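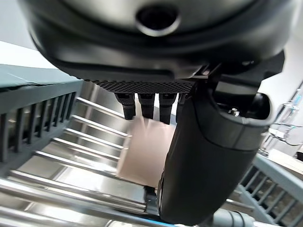

Visit to Clatent, Mendholm
February 10, 2020

The invitation promised "a planner that thinks ahead." I have been to enough of these open days to bring a notebook and low expectations, and I used both.

Clatent writes control and planning software for robot hands. They don't build the hands. The company has 39 people in a former print shop in Mendholm, and the stack they sell is called Sirnora. It takes pictures from a small camera at the wrist, guesses where the object is, picks a grasp and sends joint targets to whichever hand the customer owns. On the day it was a black hand with a thick curved thumb, working over a wire rack with a flat beige piece lying in it.

A flat thing on shiny rods is a fair choice of test, and I give them credit for it. Depth sensing hates polished metal. The operator put the point cloud on a side monitor, and half the rods were missing from it. Sirnora fills the gaps with a learned guess, drawn in green, and the planner treats green the same as measured points. I asked whether the planner knows which is which. It doesn't yet. That is on the list for May.

The other trouble is the view. With the camera up at the wrist, the hand's own housing fills the top of the picture and the thumb hides a good piece of the right side. Clatent masks the hand out using the joint angles, which works as long as the calibration holds. They recalibrate every morning. A customer running three shifts will want to hear more about that than we did.

The slide said over 500 grasps without a fault. In the small print, a fault meant a software stop, so a dropped part didn't count. I watched nine attempts. Five ended with the part lifted clear, and in the rest the fingers closed and came up with nothing. The log marked all nine as "completed."

I did like the replay tool. You can drag a slider back through any attempt and see the camera picture, the planned path and the motor currents on one timeline, then change a setting and replan from that point. It is quick and plainly laid out — clearly written by someone who has had to find bugs in this thing. I would buy that part on its own. It isn't sold on its own.

The Najjar controller bridge was supposed to be shown after lunch. It was moved to a video, and the video had no sound. Pricing is per hand, per year, and they would not give a figure in the room.

Coffee was good. Parking is behind the building, and the entrance from the main road is easy to miss.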